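How do you teach a robot to tidy up?
A Surnex Explainer for curious kids
5 November 2022

Picking up a jumper is easy for you. You reach out, pinch a bit of it and lift! For a robot it's a real puzzle, and the Fandex kit is a brilliant way to find out why.

The kit is a pair of grippers that a person holds, one in each hand. Each gripper has two fingers that can grab things, a bit like the tongs you might use for salad. You do a job with them (folding, sorting, putting things in a basket) and the kit keeps a record of how you did it. A robot can then learn from lots and lots of those records.

A gripper can carry a camera too, so the robot learns from a view with the fingers right in it, reaching towards whatever is waiting up ahead.

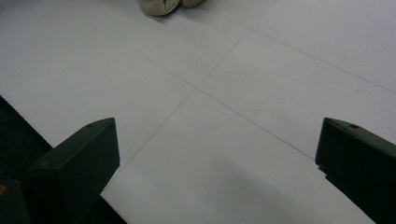 Why not just tell the robot what to do?
Cloth never lands in the same shape twice, so you would need a new set of instructions every single time. Watching lots of goes helps the robot work out what to do with a crumple it has never met before.

And it does need lots of goes! The starter library that comes with Fandex is called Roman, and it holds 2411 of them. Socks are in there, and tea towels, and 83 goes with one very floppy scarf.

Cloth is tricky because it bends wherever it likes. A toy brick stays brick-shaped when you squeeze it. Pull one corner of a T-shirt and the rest might follow, or slide, or flop over and hide the corner you wanted next. Baskets add another puzzle, as the fingers have to get over the rim without bumping it.
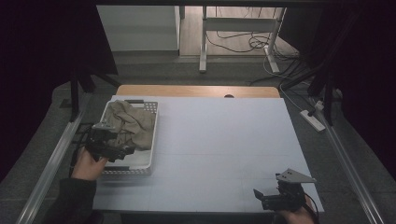
Two hands, two grippers and a basket with some crumpled cloth inside.

Try it at home: put a sock on the table and pick it up with kitchen tongs. Now fold it in half, still using only the tongs. Tricky, isn't it? Have 13 goes and see whether you get quicker.

Next in this series: Drollon, the sorting game that goes with the kit.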